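Umton's free charging plan leaves a lot of questions open

Umton says it will put 300 public phone charging points around town by the end of summer, at no cost to taxpayers. The city council heard the pitch in February and seemed to like it. The numbers deserve a second look.

Under the deal, a company called Girkura would install the points at bus stops, in the library and along Mesetti Street. Girkura would pay for the equipment and the power. In return it gets to sell ads on every post for as long as the contract runs, and the draft released so far leaves the length of that contract blank.

"Free" is doing a lot of work in the press release. The city would still clear the sidewalk space, handle complaints and send out a crew when a post gets hit by a car. None of that is priced. Asked for an estimate, the public works office said it was "too early to speak to staffing impacts."

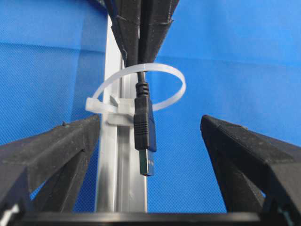 So who pays if Girkura walks away?
The city does, at least as the draft reads now. Any post left standing after the company ends its service becomes city property, along with the cost of taking it down.

That isn't a far-fetched worry. Nakamura, the next town up the highway, signed a similar agreement with a different vendor and got 142 charging points out of it. By the town's own survey, 100 of them were dead within two years. Some had no power, others had worn-out ports, and several had been stuffed with gum. The vendor stopped answering calls, and the posts are still there with faded ads for a furniture sale.

Girkura says its equipment is tougher and will be checked every month. It didn't say how many people would be doing the checking. The company's list of current sites names one shopping center and a ferry terminal, both of them indoors and both with their own security staff. A bus stop in January is a different test.

Dwayne Mercado, who runs a phone repair counter near the station, doubts that many people need the service in the first place. "Most of my customers carry a battery already," he said. "The ones who don't have usually got a bad cord, and a post on the street won't fix a bad cord."
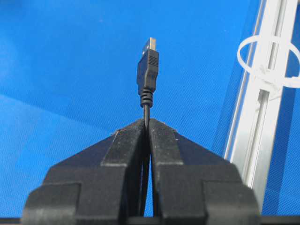
He also brought up the habit of plugging into ports you don't know, something plenty of people have been warned off by their own employers. Girkura says its ports carry power only and no data. The draft doesn't require an outside test of that claim, and the council didn't ask for one.

Then there is the survey the city keeps pointing to as proof of demand. It drew 292 responses, all collected through an online form that the company helped write. The main question asked whether people would "welcome free charging in more places." It's hard to picture anyone saying no. The form didn't mention ads, sidewalk space or repair costs.

The council is due to take up the contract again next month. A spokesperson said the blank for the contract length would be filled in before the vote. The full draft can be read at the clerk's office until 4:30 p.m. on business days, and written comments are being accepted at the same desk.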